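Mind the Door

Of all the things that stand between a household robot and a useful day's work, the humble door gets the least respect. Stairs have whole conferences. Laundry has its own videos. A door is a flat thing on hinges that a toddler can beat, and so it was left to a small group in Sterisholm to write the rules for it.

The result is the Løken guide, first passed around in April as a stack of loose pages and now out in a second draft dated 31 December 2018, a day on which most people had other plans. It covers how a two-armed home robot should walk up to, open, pass through and close an inside door. It runs to 12 rules. I have read all of them, and I have come away with a lasting fear of lever handles.

Most of the testing behind it is done in simulation, at a software shop called Druklow, where a house can be wrecked before lunch and be whole again by one. The rooms are painted with a free hand. There are deep red walls and navy ones, and orange and brown tiles that I believe my aunt had in her kitchen. The doors, at least, are dressed for the occasion.

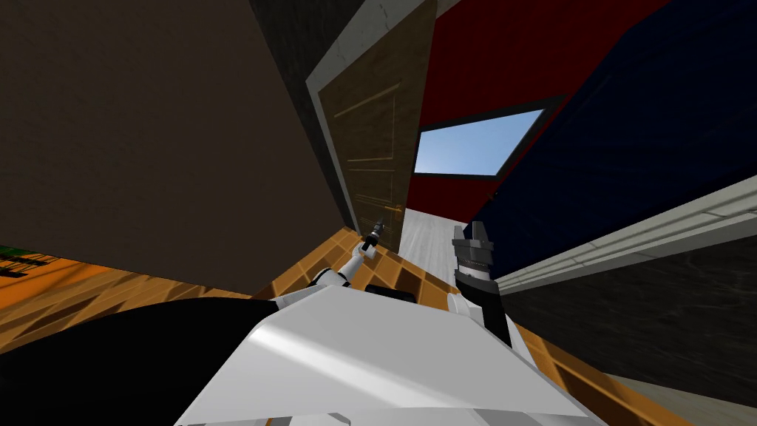 Two arms, one doorway: a simulated robot by a paneled door with a brass-colored lever.

The first rule is that the robot must know which side the hinges are on before it touches anything. This sounds like advice for a guest who has had too much punch, but it's the rule that gets broken most. A machine that guesses wrong will push with great patience at a door that wants to be pulled, and patience in a machine with strong arms is hard on the woodwork.

Rule four deals with the second arm. One arm may work the handle. The other has to be somewhere the planner has put it on purpose, clear of the gap along the hinge side, where fingers get pinched and paint gets scraped. The first draft just said the spare arm should be "kept out of the way," and the people at Flulleo, who make grippers, wrote back to ask out of the way of what. Four paragraphs followed. They are good paragraphs. I wouldn't read them aloud at a party.

Then there's the matter of how many tries are enough. Druklow asks for 3000 simulated runs per door type before a real robot goes near a real door, with at least 700 of them started from a bad spot: too close, turned the wrong way, or facing the foot of the door instead of the handle. I like this rule best. Anyone can open a door they've walked up to properly. The guide wants to know what you do when you've arrived badly, and its answer is plain. Stop, keep the fingers open, back up, look again. The robot isn't to feel its way up the panels in hope.

There is a speed rule too, and a long note on glass, and a rule about knocking that was struck out and then put back in. The knock stays at 2 taps. I'm told the talks over a third tap were tense.

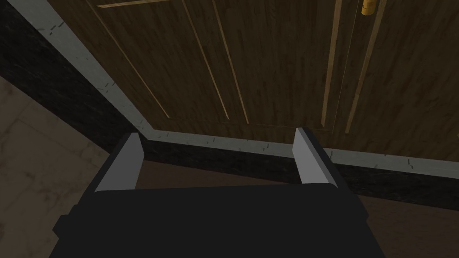 What the guide leaves out

Sliding doors, for a start. Also cat flaps, saloon doors and anything held shut with a chair. The authors say these will come in a later draft, and that in the meantime a robot faced with one should wait for a person. I tried the same policy at my dentist's office and it worked fine.

The bigger gap is the real world. A simulated hinge is as stiff as somebody decided it should be. The one on my bathroom door has been painted over by every tenant before me and opens with a noise like a goose. The guide does say that results from simulation "shall be confirmed on doors in ordinary use," but it doesn't say how many or how ordinary. Sterisholm is taking comments on that part, and I have sent in the goose.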